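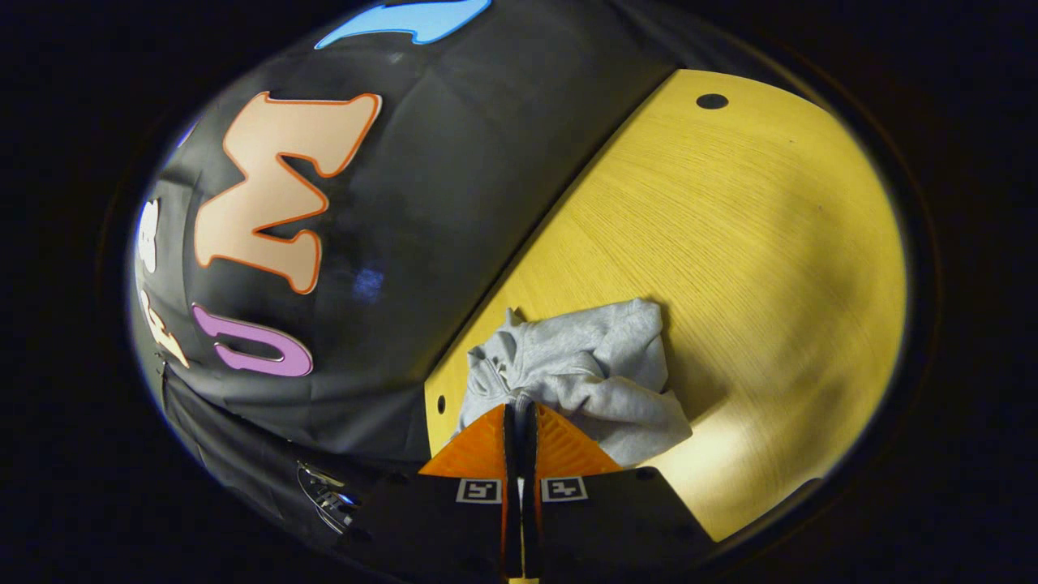
Flor Lozano wants to know whether anyone has gotten the cloth-folding result from the Falska write-up to hold up. They trained on 868 demos done with a hand-held gripper and report success on up to 60 percent of hoodies. My numbers are nowhere near that -- and I can't tell what they counted as a fold.

Last updated in March
11 comments

Sheila Lightfoot
I'd be careful with it. The test was 30 trials, and the appendix says a sleeve left hanging out still passed. Same table and same lighting as the demos, too. Try it on a garment the policy never saw, start it crumpled, and write down your pass rule before you run anything. My guess is you'll land well below them, and that's no fault of your setup.

Qian
Works ok for towels. Never tried hoodies. Did you check the gripper width calibration?

4 shares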